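Brultley Repair Library opens its doors to the whole valley

Brultley, 2024-06-18

After a long winter of plastering, painting and a great deal of tea, the Brultley Repair Library is delighted to announce that its new home in the former seed merchant's on Pillska Street is open to everyone in the valley, whether or not they have ever held a screwdriver in their lives.

The library began in a corner of the Klinhom Hall, with one long table, a borrowed kettle and a cupboard which had to be emptied every time the choir wanted its music stands. People came with toasters, bedside lamps, radios that had belonged to their grandparents and, on one memorable evening, a church organ pedal wrapped in a blanket. By March of this year the register held 974 members, and the long table had become a very tight squeeze indeed!

The new premises have nine workbenches, a proper tool store, a sewing room at the back with lovely north light, and a counter where members can borrow anything from a wallpaper steamer to a set of piano tuning levers. There are 388 items on the lending shelves so far, and the list grows most weeks as sheds and garages across the district are cleared out and their contents brought in, usually with a story attached.

"I used to carry the soldering irons home on the bus in a shopping bag, so you can imagine how I felt when I first hung them on a wall of their own," said Valtteri Suominen, who runs the library. "I stood there for quite a while, I don't mind saying. What I would like people to know is that they needn't ring first, and they needn't be embarrassed about the state of whatever they're bringing. Bring the crumbs as well, if it's a toaster. We have brushes."

Membership remains free for anyone living in Brultley or the surrounding villages. Borrowing a tool costs £3 a week, whatever the tool, and the charge is waived for anybody who would find it difficult (just mention it quietly at the counter, and no more will be said). Repairs at the benches are done together with the owner, so please allow a whole afternoon or evening if you can, and bring your reading glasses if you use them.

Alongside the open benches there will be a summer programme of short courses. The first covers darning and patching, and will be held in the sewing room with all wool and needles provided. It is followed by an introduction to household electrics, which looks at fuses, plugs and flexes and how to tell when a job ought to be passed to a qualified electrician, and then by an evening on small electronics, with time spent on reading a circuit board, finding a part number and learning to solder on scrap pieces before going anywhere near a favourite radio. A bicycle course is planned for the autumn, once the yard has been resurfaced.

Parents and grandparents are warmly encouraged to bring children along to the Saturday morning sessions, where there is a low bench, a box of old clocks to take apart and no expectation at all that the clocks will be put back together again.

The move was made possible by the Clultov Fund, which met the cost of the new roof and the rewiring, and by the many households who bought a brick, baked for the spring sale or simply turned up with a paintbrush. The library would like to thank every one of them, and also the neighbours on Pillska Street, who have been extremely patient about the skip.

The benches are open on weekday afternoons, on Thursday evenings and on Saturday mornings. The entrance is through the green door beside the archway, with level access from the yard. Course places can be booked at the counter, where paper copies of the summer programme are also available in large print.
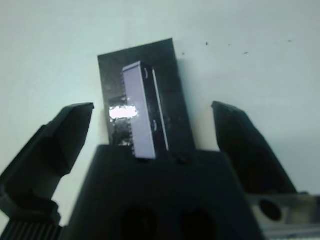

Anyone who would like to offer tools for the lending shelves is asked to bring them in on a Thursday evening, when there is somebody free to check them over and write out a label.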